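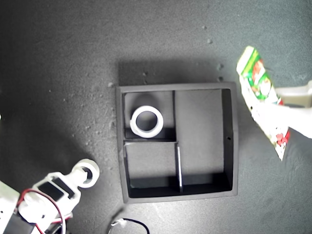
Figure 2. Divided tray during sorting, with one ring-shaped item placed and a snack package beside the tray.

3.2 Compartment size and the order of placement

The second part of the study looked at how the layout of a shallow divided tray affects where small household goods are put. Trays of this type are common in desk drawers and kitchen cabinets, yet little has been written on how their compartments come to be filled. The tray in Figure 2 has three compartments of unequal shape. The upper-left compartment is small, while the one on the right is tall and suited to longer goods.

Sorting trials were held in June at the Jastness site under the direction of Mwajuma Nyanda. Each trial used a fixed set of 20 items, among them rolls, packets, and loose stationery. A placement was recorded when an item came to rest fully inside the walls of a single compartment. Items that lay across a divider were entered separately and left out of the main count. In total, 2,073 placements were attempted, and 1,554 met this rule.

Figure 2 shows an early stage of sorting. The white ring-shaped item lies in the upper-left compartment, and the other two are empty. Compact items of this kind were mostly assigned to the small compartment, where the walls limit sideways movement. Flexible packages gave less regular results. Their printed ends tended to ride up against the rim, and a package set down at an angle often took up space that a second item could have used.

Order of placement also mattered. When packages went in first, later items were more often found across a divider – a pattern that was strongest in the tall compartment. Sets that began with rigid items showed fewer such cases. The effect of divider height was not tested at this stage and is taken up in Section 3.3, together with the results for the deeper Trota tray.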